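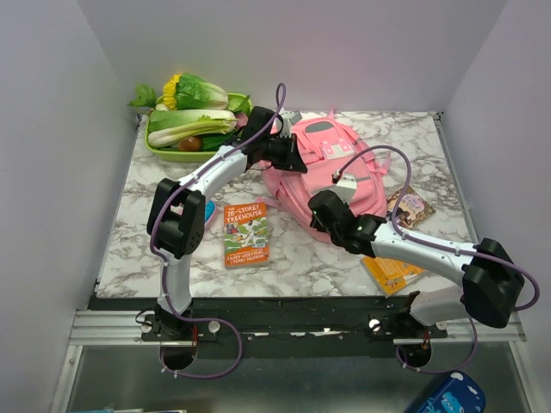 Marble-patterned tabletop, pink backpack and green vegetable tray

Treststead Shield and Banner Pack
Author: Umaleck
Version 2, updated September 25, 2018

Adds 143 shields and 223 wall banners to the game. All shields can be crafted at any forge once you have the matching smithing skill. Banners are sold by general merchants - prices start at 800 gold.

Requirements
Base game only. No script extender needed.

Installation
Use your mod manager, or copy the files into the Data folder by hand. If you are coming from version 1, take down any placed banners and save before you update. Load this after any mod that edits merchant chests.

Known issues
Banners hung on curved walls clip a little at the corners. Shields worn on the back need a separate patch, planned for October.

Permissions
You may translate the pack without asking. Do not upload the meshes to other sites. Textures can be used in your own mods if you credit me.

Credits
Kumiko Sekiguchi - banner textures
Orestis Spanos - shield meshes
Temitope Ekwueme - testing

Related files
Plekow Longbows
Stan the Traveling Smith
Treststead Shields - Low Resolution Textures

We use cookies to keep you signed in and to count downloads. Accept | Settings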